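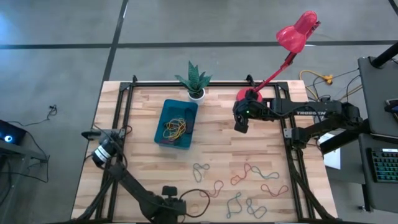
Rubber bands in a tray on a wooden table.

Local Life > People > Working Lives

July
By Rosalía Bustamante

The last Sunday paper Waltraud Tanner delivered went into a green plastic tube at the end of Dulix Road, at 6:20 in the morning. She had carried the Drevar Courier for 45 years by then. She drove home, ate two eggs and went back to bed.

"I didn't do anything special," she says. "People wanted me to have a cake. I said have it at noon, I'm asleep at seven."

Tanner is 71. She took the route when her son was a baby, because it was work she could finish before her husband left for the mill. The paper came out six days a week then and she had the whole east side of Drevar, plus the farms up to the Esteban bridge. She drove a station wagon from the passenger seat, left foot on the pedals, left hand on the wheel, and threw with her right.

"You're not supposed to do that," she says. "Everybody did it. I could do it today. My back could not do it today."

The Courier had 3171 home subscribers in her first year. She remembers the number, as it was written in grease pencil on the wall of the dock where the carriers picked up. The district manager wiped it off and wrote a new one at the end of every month. When it was up there were doughnuts. The most it ever went down in a single month was after the mill cut its third shift, and for a while after that he stopped writing it up.

By the time the Courier moved its printing out of town, the figure was 2443. Tanner thinks of that as the real change, more than the internet. The press had been in the same building as the dock. If it ran late, you could hear it running late. After the move, the papers came by truck from two counties over, and if the truck was late you sat in your car with the heater on and knew nothing.

"Benito would call the truck and the truck wouldn't answer," she says. "Then Benito would tell us forty minutes. It was always forty minutes."

Benito Sotomayor ran the dock for most of those years. He lives across the street from her now and joined us on the porch for part of the afternoon. He says forty minutes was a reasonable estimate.

The work started at 2:30. Carriers got their bundles off the dock, signed for them and went to the long tables inside to roll. Inserts came separately and had to be stuffed by hand, and the Sunday inserts were usually handed out on Friday so you could do them at home. Tanner did hers on the living room floor. Her kids learned to stuff a paper before they learned to read one, she says, and were paid in quarters.

She has opinions about rolling. A daily was folded once and rolled tight from the spine, with the band a third of the way from the end. If the band was in the middle it would come off when the paper hit the driveway. A thick Wednesday paper with the grocery ads wanted a wider band. Sunday was too fat to roll and went in a bag whatever the weather.

"The company sold us the bands," she says. "People don't know that. You bought your own bands and your own bags. It came out of your check. So you saw a band on the ground, you picked it up."

How much did it come to?

"Enough that I noticed. In a wet month, with all the bags, it was the same as a tank of gas."

Carriers for the Courier were contractors, which meant they also paid for their gas, their tires and their substitutes. If Tanner was sick she had to find someone herself. For years that was Encarnación Carretero, who had the route next to hers, and the two of them traded. Each kept a copy of the other's route list in the glove box. The lists were on index cards on a ring, one card per stop, in driving order, with notes.

She still has hers. She went in and got it. The cards are soft at the corners and a lot of them have been written over in different inks.

"Side door, not front," reads one. "Porch, she can't bend." "No paper in deer season." One for a house on Mill Street says only "Horn," and she had to think about that. It meant don't use it.

The tips came at Christmas. Carriers left a card with their address inside the paper in the first week of December, and over the next few weeks the envelopes came in. Tanner says the farms tipped better than the town, and the people who complained most during the year tipped better than you would expect. A man on the Esteban side gave her a ham every year until he died, and then his daughter gave her a ham.

What she did not like was collecting. Until the office took over the billing, carriers went door to door every month for the money. Some people would turn off the television and sit quietly until she left. She paid the paper for her bundles either way.

"I had a customer owe me five months," she says. "Nice man. He'd wave at me in the store. I stopped him finally and he came to the house that night with the whole thing in ones."

Carretero, reached by phone, remembers the winters. There was one February when the hill on Dulix Road was closed for nine days and the two of them left the car at the bottom and pulled the papers up on a sled. She says Tanner insisted. Tanner says it was Carretero's sled and Carretero's idea. They agree that two subscribers called the office to say the paper was late.

Neither of them was ever hurt on the job. Tanner went into the ditch three times, hit one deer and was bitten by one dog, a small one. She was once followed for several miles by a sheriff's deputy who was new and wanted to know why a woman was stopping at every driveway in the dark. After that he used to flash his lights at her. She found a chimney fire on Orchard Lane before the family woke up, and leaned on the horn until they did. The paper ran four lines about it.

In her last ten years the route got longer and the stops got further apart. When another carrier quit, the stops were divided up among whoever was left. She went from 22 miles a night to 60. The Monday paper was dropped, then the Tuesday. The grocery ads moved to the mail. At the end she was carrying three days a week, and the dock was a storage unit behind the tire shop with one light in it.
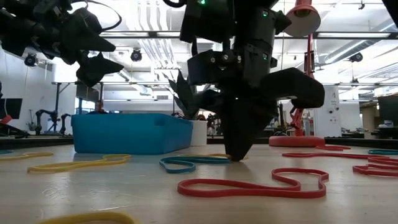 Can a person still make a living with a paper route?

A route works as a second income in most places now, and a small one. Tanner says a new carrier should ask what the pay per paper is, how many miles the route covers and who buys the supplies, and should drive the whole thing once in daylight before signing anything.

Her own route was taken over by a young man named Nicanor Vallejo, who also has the two routes to the north of it. She rode with him for a week. He uses an app on his phone that reads out each stop, and he was surprised, she says, by how often she got there ahead of the voice.

"He's good," she says. "He's careful with the porches. I gave him the Skorko place special instructions, because that driveway will take your muffler off."

Vallejo told me he has started to write things down too. The app has a field for notes but it only allows a certain number of letters. He keeps a pad on the dash.

Tanner still wakes up at two. She tried staying in bed and did not like it, so she gets up, makes coffee and does the ironing, or writes to her sister, who lives in a time zone where it is a decent hour. Around five she goes back to sleep. Her doctor has told her this will pass. She has been retired a year and a half.

She still takes the paper. It comes three days a week, generally before six, and Vallejo puts it on the porch. She has told him the end of the driveway would be fine. She reads the obituaries first, then the county board, then the rest of it if there is any rest.

I asked what she missed. She said the bakery, mostly. There was a bakery on her route whose back door stood open from four o'clock on, and they would hand her out a roll when she handed in the paper. It closed before the mill did.

"And I knew who was up," she says. "You go by the same houses every night and you know who's got a light on. New baby, or somebody's sick, or they can't sleep. I never said anything about it to anybody. But I knew -- and if a light was off that was always on, I'd slow down a little."

Sotomayor said he missed the doughnuts.

Before I left she wanted it written down that the Courier shorted her a bundle on the Sunday after Thanksgiving, the year of the big ice, and that she was charged for it. Sotomayor said he had looked into that. She said he had not. He went home to feed his cat.

We use cookies to improve your experience on this site. By continuing to browse you agree to our use of cookies. Accept | Manage settings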